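In Defense of Owning Too Much Tape

My sister-in-law, Aušra Ots, believes that a household should own one of each thing. One pair of scissors, one corkscrew, one roll of thread seal tape. She explained this to me in January while standing in my kitchen, looking for a place to put down her coffee.

I understand the appeal. I have read the decluttering books, and I own several of them, in two rooms. But whoever came up with the rule of one has never had a shower arm drip at 10 at night with the hardware store closed until morning. Thread tape is the test case. It costs next to nothing and weighs less than a cookie, and when you need it no other object in the house will do. I have tried dental floss. I don't want to discuss the dental floss.

The trouble with one roll is that one roll has no address. It lives wherever the last leak was. You finish under the bathroom sink, you set it on the tank, it drops behind the tank, and it now belongs to the tank. So you buy another, and the same thing happens at the garden hose. A person with a single roll of tape spends his life buying single rolls of tape. I did this for 16 years and called it minimalism.

What changed my mind was giving the stuff a basin. A plain plastic basin, the sort you'd soak socks in, and orange enough to be found in a power failure. Florian Le Goff, who lives downstairs and fixes his own pipes with more confidence than I'd like in the man below me, says a proper person would use a drawer with dividers. Dividers are for people who know how many of a thing they are going to have.

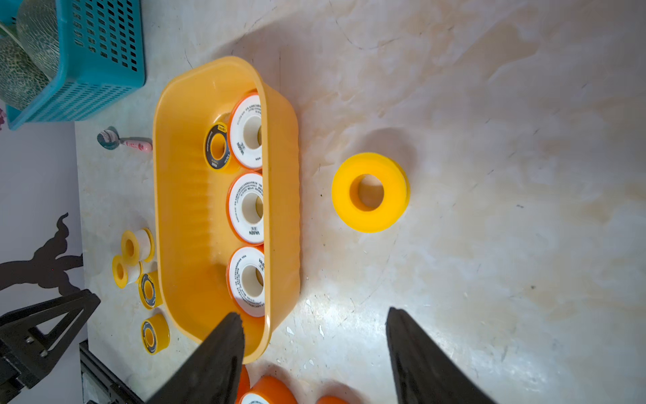

The basin makes no such demands. You stand the rolls on edge along the side, like records, and you feel organized for an entire afternoon. The ones that don't make it in gather next to it, which Aušra calls a mess and I call a waiting room. They share the tabletop with the fruit and the odd spoon, and I have yet to hear any of them complain.

I'll concede one point to her side. There's a limit, and I may have passed it. Florian came up last week to borrow a roll and I found myself asking which kind, and then asking when he'd be bringing it back.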